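Equipment Planning FAQ: Two-Arm Workstations
Maintained by Daryna Marchuk, Friesen Shared Lab
Last revised Sep 15, 2025

What does the station budget cover?
Arms, hands, controller, table, power and the first year of service. Task boards, loose parts and spare fingertips go on the consumables line. Do not combine the two; they are approved separately.

Can I order arms and hands from different vendors?
Yes. Ask for the wrist flange drawing before you request a quote. An adapter plate is a separate line item and can add 3 weeks to delivery.

Do both hands have to be the same model?
No. Mixed pairs are allowed, but each model needs its own spares kit. Price both kits before you decide that the cheaper second hand saves money.

How much should I set aside for spares?
$1286 per hand per year. Stations that run more than one shift should carry a second set of finger tendons. Unspent spares money does not roll over.

Lease or buy?
Projects shorter than a year should lease. Onside and Driltora both quote leases with service included. Prinik sells outright only. Get the return shipping terms in writing — the crate is often billed to the customer.

What about the table and backdrop?
Specify a matte top, and a plain dark curtain if head cameras will be used. Measure reach with both arms extended before fixing the table depth. Leave slack for external cables on the outer side of each arm.

What should a first task board include?
Pegs and cylinders in several thicknesses, at least one knob, and outlined target areas. Boards can be made in-house. Parts in a single color are easier to reorder.

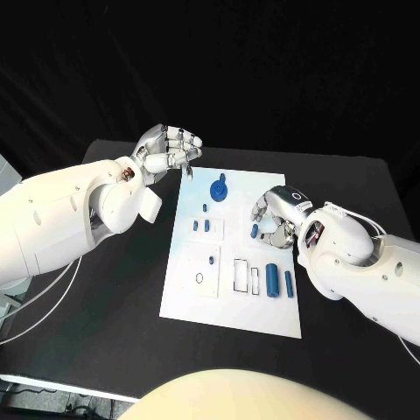 Two-arm station with task board and blue parts.

Is there an approval threshold?
Any single item over $3000 needs a written quote and a named owner. Allow 7 working days. Requests for next year's budget close in August.

Who pays for recalibration after a move?
The group that asked for the move.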